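Birkix Student Robotics Program – Handheld Gripper Set-Up Guide
Section 4: Preparing for a Paired Grasping Session

We use cookies to remember your language and reading preferences. By continuing to browse this site you accept our cookie policy. Accept | Manage settings 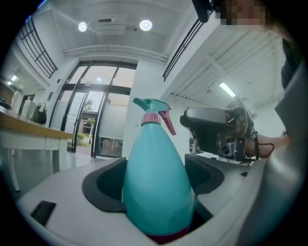
This section applies to all members of the Birkix program who take part in grasping sessions with the handheld grippers. It replaces the instructions issued in December. Members who have not completed Section 3 (Charging and Storage) must do so before they proceed.

Sessions are carried out in pairs. Each member of the pair operates one gripper and is responsible for its condition until it is signed back in. The program coordinator, Štefánia Pešek, approves the pairings and keeps the equipment register.

4.1 Before You Begin

1. Sign out two grippers from the equipment cabinet. Write both asset numbers in the register.
2. Inspect the fingers of each gripper. Look for cracks, loose screws and worn edges. A damaged gripper is returned to the cabinet with a red tag and is not used.
3. Squeeze and release the trigger five times. The fingers should open fully and close evenly on both sides.
4. Wipe the camera lens with the dry cloth supplied in the kit. Do not use paper towels.
5. Check that the cable is seated firmly and that it can move freely when you turn your wrist.

CAUTION: Keep hair, jewelry and loose sleeves away from the fingers and the trigger linkage. Long sleeves are to be rolled or fastened before the gripper is picked up.

4.2 Selecting Objects

Objects for paired sessions are taken from the Kopecký set, stored on the lower shelves of the equipment cabinet. The set consists of ordinary household items, including spray bottles, cups, sponges and small boxes. Items from home may be used only with the coordinator's approval.

6. Choose one object for each pair. Record its label on the session sheet.
7. Confirm that the object weighs no more than 500 grams. The scale is on the bench beside the cabinet.
8. If the object is a bottle, confirm that it is closed. Bottles are filled with plain water only, and never with cleaning products.

Note: Spray bottles are among the harder items in the set. The trigger head makes them top-heavy, and the body may turn between the fingers if the grasp is too high. New members should start with a box or a cup.

4.3 Starting the Recording

9. Connect both grippers to the session laptop and open the Zustia recorder.
10. Enter your member numbers and the object label. Wait until both status lights on the screen turn green.
11. Hold each gripper still, with the fingers open, and select Calibrate. If calibration fails twice, close the recorder and begin again from step 9.
12. Agree with your partner who will grasp first. That member is listed as Operator A on the session sheet.

4.4 Grasping and Holding

13. Operator A brings the open fingers to either side of the object, at the widest part of the body.
14. Close the trigger slowly until the fingers make contact, then apply a little more pressure. Stop if the object begins to deform.
15. Lift the object clear of the surface and hold it upright for a slow count of five.
16. Operator B keeps the second gripper ready, at a comfortable distance, and waits for a spoken signal before moving closer.
17. Return the object to the surface before releasing the trigger. Objects are not dropped or thrown, even when they are light.
18. Exchange roles and repeat.

CAUTION: Never close a gripper on another person's hand, clothing or cable. If a cable becomes caught, both operators stop, place their grippers down and free it by hand.

Note: Speak before you move. Most failed recordings in this program have been caused by both operators moving at once – a short spoken signal prevents it.

4.5 Ending the Session

19. Select Stop in the recorder and wait for the message "Session saved" before disconnecting either gripper.
20. Check that the file appears in the Duronine shared folder under your pair's name. Do not rename it.
21. Empty any bottle that was used and leave it open to dry on the rack.
22. Return both grippers to the cabinet with the fingers open, sign the register and hand the session sheet to the coordinator.

4.6 Common Problems

The object slips during the lift. Lower it, wipe both fingers and grasp again slightly lower on the body.

One status light stays red. Disconnect that gripper, check its cable and reconnect it. If the light remains red, use another gripper and note the change on the session sheet.

The recorder shows error 232. The laptop's storage is full. Do not delete files yourself. Report the error to the coordinator.

The recorder shows error 245. The two grippers have lost their shared clock. Stop the session and repeat steps 9 to 11. Any recording made after the error appeared is to be marked as void.

Section last revised May 18, 2024. Continue to Section 5: Reviewing Recorded Sessions.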